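Week 9 – Gear ratios and simple trains

Reading: Groen, chapter 4, up to page 106. Skip the section on worm drives.

The ratio of a pair is the tooth count of the driven gear divided by that of the driver. An 18-tooth driver turning a 54-tooth gear gives 3:1. Speed drops to a third and torque goes up by three, less friction. 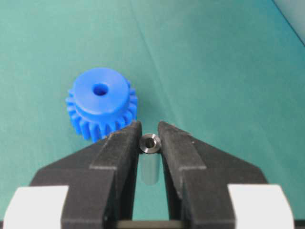

Fig. 2. Blue plastic spur gear, hub side up.

An idler between the two changes the direction of the output – it does not change the ratio. Several people lost marks on this last November.

For compound trains, multiply the ratios of each stage. Work through problem 261 before lab. Show units.

Questions to Cormac Heffernan, office hours from 2 p.m.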